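Subject: Re: [kitchen-demos] Plate task, how many examples before retraining?

On March 11, 2023, the Zoltdale site wrote:
> We have 157 episodes of the plate task. The plan said 400. Can we
> start a training run now, or do you want the full set first?
> Also, does a regrasp count as a failure?

Start now. Hold out 50 episodes for validation and keep that split fixed when the rest come in. The December run mixed the two and the numbers were useless.

A regrasp is not a failure. Tag it "regrasp" and leave the episode whole. Please do not trim the approach either. The policy needs the part where the fingers come in at the rim, and the Dinano export script still cuts it if you leave the default on. 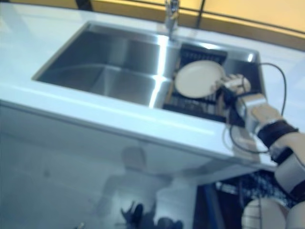 Plate task, right hand at the edge of the plate in the rack.

Two requests for the remaining episodes. First, vary the tilt of the plate and which slats it sits between. Second, slow the wrist down near contact. Head camera images are soft at that point, and the labelers at Vasseur mark the contact time from them.

Glossy cabinet fronts are fine. Do not cover them. We want reflections in the training set.

Episode 159 onward should use the new Rorumix config. Do not change it partway through a session.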